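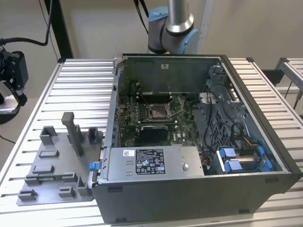
Welcher Greifer für RAM-Riegel und kleine Platinen im offenen PC-Gehäuse?

Safta Dobre
7. Mai 2020

Guten Tag zusammen,

ich arbeite an einer Zelle, in der ein Roboterarm Bauteile in einen liegenden Desktop-Rechner einsetzen soll. Zuerst die Speicherriegel, später auch kleinere Steckplatinen. Der Rechner liegt auf einem Tisch aus Aluminiumprofilen, die Seitenwand ist abgenommen, und links daneben liegt die graue Halterplatte, aus welcher der Arm die Teile nimmt.

Ich habe zwei Greifer zur Auswahl. Der erste ist ein elektrischer Parallelgreifer von Haslam mit 52 mm Hub. Der zweite ist der Bevau, schmaler, aber mit weniger Kraft. Mit dem Haslam habe ich 623 Versuche gemacht, und das Nehmen aus dem Halter ist sehr zuverlässig. Das Problem beginnt im Gehäuse: Die Speicherplätze sind direkt neben dem Prozessorsockel, und die Backen sind für diesen Platz zu breit. Ich habe auch Angst um den Sockel -- er ist leer, und die Kontakte verzeihen nichts.

Meine Fragen: Lohnt sich der Wechsel zu dem Bevau, oder soll ich besser die Backen ändern? Und hat jemand Erfahrung, ob man beim Eindrücken mit Kraftregelung arbeiten muss?

Ich bedanke mich im Voraus und entschuldige mich für mein Deutsch.

Henrik Baumgart

Backen ändern. Der Greifer selber ist selten schuld. Wir haben für eine ähnliche Aufgabe Finger aus Aluminium gefräst, vorne 4 mm dick, und sie nach unten verlängert, so dass der Greiferkörper über der Gehäusekante bleibt. Gedruckte Finger gehen für die ersten Versuche, beim Eindrücken biegen sie sich aber. Miss vorher nach, ob die Verriegelung am Steckplatz auf einer oder auf beiden Seiten öffnet.

Zur Kraft: ja, unbedingt regeln. Ein Riegel braucht ordentlich Druck, und wenn er schief steht, drückt der Arm ohne Regelung einfach weiter. Wir fahren mit Position bis kurz über den Steckplatz und schalten dann um. Wenn nach 5 mm Weg keine Gegenkraft kommt, bricht das Programm ab.

Und leg eine Schutzkappe auf den Sockel, solange du testest.

Frauke Tiedemann

Den Bevau hatte ich mal, war ok. Saugen geht nicht?

Safta Dobre

Vielen Dank euch beiden. Saugen habe ich nicht probiert, die Riegel haben auf beiden Seiten Chips und ich finde keine gute Fläche. Ich werde zuerst die langen Finger für den Haslam zeichnen und eine Kappe bestellen. Henrik, könntest du bitte noch schreiben, wie lang eure Finger waren?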